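Irkix Robotics Club
Home | About Us | Join | Meeting Notes | Contact

About Us

Irkix is the student robotics club at Altden High School. We meet in Room 40, at the far end of the hallway past the band room, which means we have learned to debug to the sound of beginning trombone. If you hear "Hot Cross Buns" and then somebody yelling about a loose cable, you have the right door.

The club works on one problem, and it's a problem most toddlers have already solved: picking things up off a table and putting them somewhere else. We have a robot arm, a gripper and a table with a black cloth on it. We also have a large bin of stuff from home, and the arm has opinions about most of it.

How we got here

Irkix started as three juniors and a physics teacher, Ms. Zanele Modise, who agreed to supervise on the understanding that she would mostly be grading. She has not graded a single paper in that room. Our first year was spent on wheeled robots, like every other club in the district, and we came in near the bottom of every other contest in the district. Ours went in circles. One of them went in very good circles.

The arm arrived the next July, when the Ngcobo machine shop across town cleared out its training corner and offered it to the school. It came with a binder of instructions for a different arm. Getting it to move took most of a semester, and getting it to stop took a little longer.

The name, since people ask, came off a sign-up form. It was supposed to be a placeholder. Then Ms. Modise ordered the shirts.

What we do all year

Fall is for new members. You learn to drive the arm by hand, slowly, with somebody next to you whose only job is the stop button. You'll learn to write a short program that goes to a spot, closes the gripper, lifts and lets go. You will also learn to tighten bolts, coil cables properly and sign the log sheet. The log sheet matters more than you think, and we say so every year -- usually to a person who has just lost an hour of work.

Winter is for the Jisteck Challenge, the regional table-clearing contest. Teams get household objects of different shapes and a time limit. Hard boxes are easy. Fruit is harder, as it rolls and bruises, and the judges take points off for bruising. Soft things are the worst. A bath sponge has no real edges, and whatever you grab tends to bring its friends along.

Last season Irkix scored 448 points out of a possible 700. The team ahead of us scored 449. We are completely over it. The number 449 is written on the whiteboard in permanent marker for reasons unrelated to this.

Spring is for projects. Members pitch an idea, the club votes, and the winners get the arm for two weeks each. Past projects include a checkers player that cheated by accident, a plant waterer that was very thorough, and a sorting program for the school lost and found that is still technically in progress.

Who runs things

Oratile Mtshali, a senior, is club president and our main programmer. She wrote the grasping code we use now and asks that you not rename her variables. Ms. Modise handles safety, permission slips and telling us to go home. Everyone else rotates through building, driving, note-taking and produce. Produce is a real job. You bring the bananas, and you take home whatever can still be eaten.

Who can join

Anyone at Altden, any grade. You don't need to know how to code, and plenty of our members had never held a hex wrench before their first meeting. We do ask that you come to the safety session before you touch anything, tie back long hair, leave the dangly bracelets in your locker, and keep your hands off the table while the arm is live. This includes reaching in "just for a second."

There are no dues. There is a snack sheet, and it is enforced.

Meetings run from 3:15 to 5:00 p.m., with the late bus after. During contest season we stay until 6:00 and the snack sheet gets more serious.

Helping out

We're glad to take household odds and ends for the practice bin: empty boxes, sponges, plastic cups, odd-shaped things in general. Please wash them first. We can't take glass, knives or anything that used to be alive, bananas excepted. Drop donations at the front office marked "Irkix," or come by and hand them over yourself. Visitors are welcome to watch from behind the yellow tape.
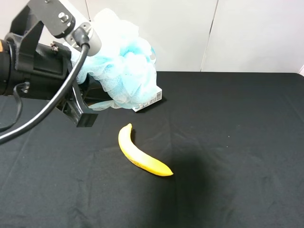
Contest practice in Room 40: sponge, box, banana.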